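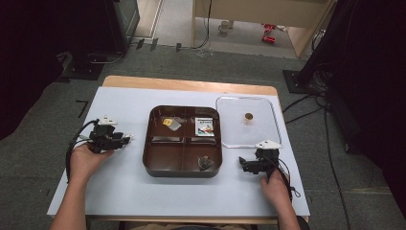 A divided tray and a clear tray on a covered table.

Home > Guides > Storage > Drawers

How to sort out a kitchen junk drawer

Most kitchens have one drawer that takes everything without a place of its own. You can put it right in an afternoon with a few shallow trays and some labels. The method below is the one we use in the Lulldale workshops, and it works just as well on a desk or a sewing box.

What you need

A table or a clear stretch of worktop
An old sheet or tablecloth
Shallow trays, divided if you have them
Small envelopes or bags that close
A tape measure, pencil and sticky labels
A bin bag and a box for things that live elsewhere

1. Measure the drawer

Measure the inside width, depth and height with the drawer pulled fully out. Write the figures down before you buy anything. Drawers narrow towards the back more often than you would think, so take the width in two places. Ours at Brurkside is 328 mm at the front and 321 mm at the back, and we had to work to the smaller figure.

For height, measure from the base to the underside of the rail above. A tray that stands higher than the rail will jam the drawer and is a nuisance to free.

2. Empty it completely

Spread the sheet on the table and tip the drawer out. A plain, light-coloured sheet makes small screws and fuses easier to spot. Vacuum the drawer, wipe it with warm soapy water and leave it open to dry.

3. Group before you throw away

Put like with like: fixings, string and tape, sewing bits, stationery, keys, batteries. Leave the decisions until everything is in a group. Once you see four rolls of parcel tape side by side it is much easier to let two go.

Loose batteries should be kept so their ends cannot touch each other or anything metal. Button cells go in a closed packet, well out of reach of children. If you have a child under five, keep them in a high cupboard instead.

4. Decide what goes back

Set a timer for 30 minutes and go through the groups. Keep what you have used in the past year and anything that belongs to an appliance you still own. Mystery keys can go in an envelope marked with the month. If the envelope says August and you have not opened it by the next August, get rid of them.

5. Fit the trays

Put the trays in empty and check that the drawer shuts. Things you use every day go at the front. Very small items do best in a tray with a raised edge, where you can slide them up the side with a finger. Fill any gap at the end with folded card so the trays do not slide when you open the drawer.

6. Label and leave it

Label the base of each compartment. Sigrún Hallgrímsson, who wrote the first version of this guide, labels the rims too, but they tend to peel. Use it for a fortnight, then swap any compartments that annoy you.

Last updated: August

Related guides
Lining a drawer with wallpaper offcuts
Freeing a stuck wooden runner
Spice jars: sizes and shelf heights
Under the sink, by Hok-lam Man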